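Workshop notebook, Stilcombe
27/07/2025
Entry by Awuor Temba

Natural dye bench, mostly oak gall and iron, with a detour into pine bark that I will regret in writing further down.

Carried on from the June entry, where I had decided that the brown was the fault of the water. It was not the water. I have now changed the water, the pan, the stirring stick and my opinion of the water, and the brown is still there. The wool goes in a respectable cream and comes out the colour of a school corridor. Mridha's note in the margin of the old book says "check your alum", which I took as an insult at the time and have now done. The alum was fine. The scales were reading 8 g heavy. I have put a label on the scales saying so, and underneath somebody has already written "so do I".

With the scales corrected, the weights for today:

Wool, scoured, dry: 200 g
Alum: 24 g
Cream of tartar: 11 g
Crushed galls: 60 g
Iron: a pinch, then a long think, then no second pinch

Put the wool in the alum bath cold and brought it up slowly. Kollberg's handout says to take an hour over this. I took fifty minutes and watched the thermometer the whole time, so I feel we are even. Held it just under a simmer, then lid on, heat off, and left alone. Leaving it alone is the part of the method I am worst at.

While it cooled I went through what we have in the bark bins and wrote a proper list, the last one having been done in pencil on a wet bench. Oak bark, plenty. Alder, half a bin, smells correct. Birch, enough for one go. Pine, a heroic amount, all from the Dosanwood lane, where I went with two sacks and came back with two sacks and a tick.
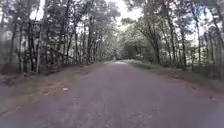 The pine has been soaking in the blue bucket with the lid wedged on. Colour of the liquor is good, a sort of strong tea with pink in it. Smell is less good. I would describe it as a floor cleaner that has lost interest. Strained it through the old pillowcase, then through the newer pillowcase, as the old one turned out to have a hole where it mattered. Lost perhaps a mugful down my left boot. The boot has taken the dye better than anything I have put in the pot this year and I did not even mordant it.

Tried three short lengths of yarn in the pine liquor while the galls were steeping:

a) Unmordanted. Pale beige. Washed out to a paler beige.
b) Alum. Pinkish tan, rather nice. Held up in the wash.
c) Alum, then dipped in the iron water for as long as it took me to find the tongs. Grey-brown, flat, a bit sulky. I couldn't find the tongs.

Sample (b) is the one worth repeating. I have tied the lot to the page opposite with a bit of string, with labels, and would ask whoever keeps borrowing string out of this book to look elsewhere.

The kettle lead has gone again from the socket by the sink. If it is in the print room, could it come back. If it has become part of the print room's permanent collection, could somebody buy me another.

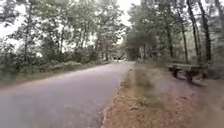 Gall bath, second attempt

Galls crushed with the back of the mallet, in a cloth bag, on the step. They still travel. Found one in my cardigan pocket at lunch and it was a better sample than the ones in the bag, so in it went.

Simmered them for an hour, strained, let the liquor drop to hand-warm before the wool went in. The June batch went in hot and I suspect that is where the streaks came from, along with my habit of poking it. This time I pushed the wool under with a spoon and then physically walked away and swept the yard.

Lifted the skein after forty minutes. Even, soft, a biscuity yellow. No streaks that I could find, and I was looking for them in quite a hostile spirit. Cut off a length for the book before going any further, having learned something from the last time, when the only good stage of the whole process was the one I didn't keep.

Then the iron. Dissolved the pinch in a jam jar of warm water and added it with the wool out of the pot, stirred, wool back in. It turned as you watched. Biscuit, then mouse, then a proper slate. I pulled it a little before I wanted to, on the grounds that I always want to too late. Rinsed until the water ran clear, which took seven changes and most of my goodwill.

It is grey! I have written that bigger in the bench diary. A real grey, slightly warm, no green in it, no corridor. 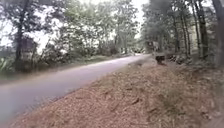 Handling it wet, the wool seems all right, not harsh. Iron makes wool brittle if you are greedy with it and the June skein feels like garden twine, so this is a comparison I am happy to be able to make. I will do the tug test when it is dry and put the result here and not on the back of an envelope.

One thing to sort out before a bigger batch. The order for the blanket people is 1,056 g finished weight, and our largest pan will take roughly half of that without crowding. So it is two baths, and two baths will not match, whatever anybody tells them on the phone. Options as I see them: dye in two lots and mix the skeins in the weaving, borrow the big pan, or develop a philosophy of variation and print it on the swing ticket. Mridha favours the ticket. I favour the pan, but the pan lives with Kollberg and comes with advice.

Also the galls. We have enough for one of the two baths. The bought ones are stronger than ours and I would not want to switch halfway. Weigh out both lots from a single crushed heap, mixed well, before starting anything.
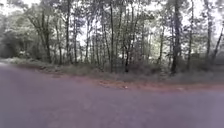 TO DO

Tug test, both skeins, when dry.
Light test: half of each sample under card on the south sill. Do not move the card to put a mug there. The last light test is mostly a record of a mug.
More pine liquor, alum only, full skein this time.
Mend old pillowcase or admit it is a rag.
Scales: get them seen to. Until then take off the 8 g and don't argue with the label.
Ring Kollberg about the pan. Allow half an hour.
Boots: other pair.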